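Cider makers worth a detour in the Rult valley?

hopsandpears
Evening all. We've got five nights near Rostthorpe in June and I want to get round as many of the small cider places as we can on foot or by bus. I know Rultmont gets all the coach parties, but is it still good? And has anyone done the orchard path lately? Any tips gratefully received, I'm already far too excited about this!

mash_tun_mel
Oh you lucky thing! Rultmont is busy but don't skip it, the dry still one from the barrel is gorgeous and they let you taste before you buy. Go before 11 if you can. After that the courtyard fills up and you'll be queueing behind people who want ice cream.

But the place I'd really push is Berisha, up the lane past the chapel. Tiny press, two old barns, and a perry that tastes like biting into a cold pear. Zerrin Güler runs the tastings there and she'll happily talk about tannins until closing time (I missed a bus that way, no regrets).

oldbramley
Have to disagree on Rultmont. It was lovely before they sweetened everything. The barrel stuff is fine, I'll give you that, but the bottles are all pop now. Spend the time at Berisha and have lunch there as well. They do a bread, cheese and pickle plate for 12 quid that fed both of us.

mash_tun_mel
The medium's gone sweet, yes, but the vintage hasn't! Had a bottle only last month and it was proper mouth-puckering stuff.

ralia_rambler
I walked the orchard path in spring and it was glorious, blossom the whole way. It's the Ralia path on the signs, by the way, the old name has gone. Wear boots for the bit by the weir. You can do Rostthorpe to Berisha in a morning with a flask stop, and then the 257 bus brings you back down from the chapel.

I came home with four bottles and a head full of ideas for a tasting at ours, bowls of nibbles between the ciders and so on. 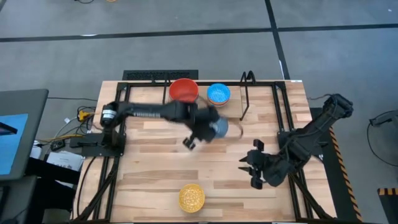 Red, light blue and yellow patterned bowls on the table

Salted almonds with the dry ones, by the way. Try it, it's brilliant. Sharp cheddar with the perry was good too, though my other half voted for blue.

oldbramley
Blue with perry, every time. Your other half has taste. Cheddar flattens it.

ralia_rambler
I'll pass that on, there'll be no living with him.

hopsandpears
This is all fantastic, thank you! Is the 257 running in the evenings? And do I need to book for Berisha?

mash_tun_mel
Last one down was just after six when I was there, but check at the stop. Ring ahead for the tasting, the barn only holds a small group. If you just want bottles you can turn up.

hopsandpears
Booked! Zerrin picked up the phone herself and says the new perry will be on. Rultmont first thing the day after, and I'll try the vintage and the medium side by side and report back.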